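Revised rules for gripper finger inspection
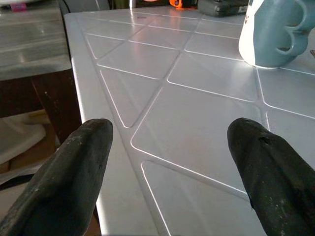
The revised bench rules apply at the Totmont and Firham sites from May. Fingertips are to be checked for wear every 700 cycles and the result entered in the cell log. Tabletops with a molded pattern now call for a slower approach speed, set out in section 13. Operators who need a deviation should write to Solange Ferrand before the run. Section 17, on cable routing, is unchanged.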